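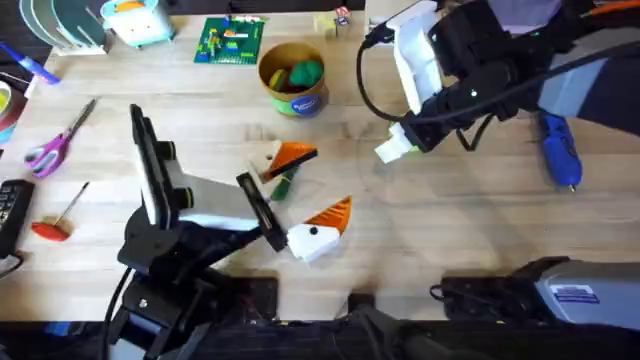
Figure 4. Two arms over the bench, with the left gripper between the two toy birds.

Section 4: Showing the Arms a Task by Remote Control

This is the fun part! By now your Flerimo arms are bolted down, powered, and talking to the Flellutar software, and you're ready to teach them something. In this section you'll drive both arms with the hand controllers while Flellutar records every move. The first task is a friendly one: pick up a toy bird and set it down on open wood.

Before you start

Toy birds with flat, blocky sides are great to learn on. They give a two-finger gripper something definite to hold, and if one falls over, you just stand it up and go again. Leave other things on the bench if you like. Tape, scissors, a marker, a canister of clay and so on make the bench look like a real one, and the arms will have to work on benches like that later. Just keep them out of the path between the pick-up spot and the drop-off spot.

CAUTION: Keep hands, hair, and sleeves away from both arms whenever the software shows LIVE. Both arms can move even if you are only holding one controller.

CAUTION: Check the cables at each wrist before every session. A loop should be loose enough to follow the wrist through a full turn and must never hang where the other gripper can catch it.

Recording your first demonstration

1. Open Flellutar and choose New Task. Give it a plain name you'll recognize in a month, such as "bird to open wood."

2. Pick up the hand controllers and match them to the arms: left hand to left arm, right hand to right arm. Hold still until both controllers buzz.

3. Select LIVE. Move each controller gently in a small circle and watch the arm follow. It's a wonderful feeling the first time!

4. Park the right arm over a clear patch of the bench with its gripper pointing down. It will be recorded too, so keep that hand relaxed and steady.

5. Press Record. Wait for the tone.

6. Bring the left gripper in low and slow. When two objects are close together, turn the wrist first so the jaw lines up with the gap, and only then go down. Dropping straight in tends to knock one of them away.

7. Close the trigger until the gripper just holds the bird. Beaks are pointy and slip easily, so go for the body.

8. Lift, carry the bird across to the open wood, lower it, and release. Raise the gripper clear before you move sideways.

9. Press Record again to stop. Choose Keep or Toss.

Note: Toss freely. A messy run with a long pause in the middle teaches the arm to pause. A small fumble that you fix smoothly is well worth keeping, though, and those runs are some of the most useful you'll make.

Note: If the arm lags behind your hand, slow down. If it still lags, stop recording, leave LIVE, and restart the Daher link box.

Adding variety

Move the birds between runs. Turn them, lay them down, put them close together, then far apart. Swap which one you pick up. You'll quickly notice your own driving getting smoother, too, and it's fine to go back and replace your early runs once that happens.

Once the left arm has a good set, make two new tasks: one where the right arm does the picking, and one where the left arm passes the bird to the right. The hand-off takes practice. Let the receiving gripper close fully before the giving gripper opens.

Ending a session

1. Steer both arms to the rest position and leave LIVE.
2. Wait for the software to show IDLE before you reach onto the bench.
3. Choose Save Set. Training on a saved set is covered in Section 5.

Vuvenska Set-Up Guide | Revised May | Questions? Write to the Flerimo help desk | © Flerimo, all rights reserved | Back to top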